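二手钱币和邮票的买卖，这几年几乎都搬到了网上。我在Skuto上卖了8年旧币，也买，见过的纠纷大多出在同一个地方：品相怎么写。

卖家喜欢写“美品”“老物件，懂的来”。这类话没有标准，买家收到东西不满意，卖家说照片早就发了，双方都觉得自己有理。我的看法是，平台应当要求卖家填写固定的几项：直径、重量、有无清洗、有无修补。不知道的就写不知道，不许留空。

去年9月我买过一枚标着1824年的银币，标价2000元。描述只有一行，重量没写。我问了三次，对方才回，说手边没有秤。秤不贵，卖这个价位的东西，没有秤说不过去。最后我没有买。

有人说，填得太细会赶走散户，他们只是清理家里的抽屉。这个担心有道理，但散户可以走低价区，超过一定金额再执行要求。Clorndale的线下交换会一直这么办，桌上放着公用的秤和卡尺，谁都能用，也没见人因此不来。
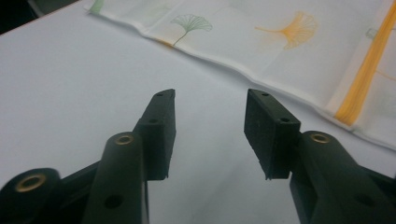

文／Esperanza Abernathy　2018年5月

评价制度也该改。现在交易一完成就催着打分，很多人顺手给个好评，过几天送去鉴定，才发现边齿被动过，想改已经改不了。评价至少应该留3周的修改期，卖家也可以在下面回应一次。

至于退货，我主张运费由描述有误的一方出。描述没错、买家只是反悔的，自己承担。Plonau那边有几家老店早就这样写在收据背面，照着抄就行。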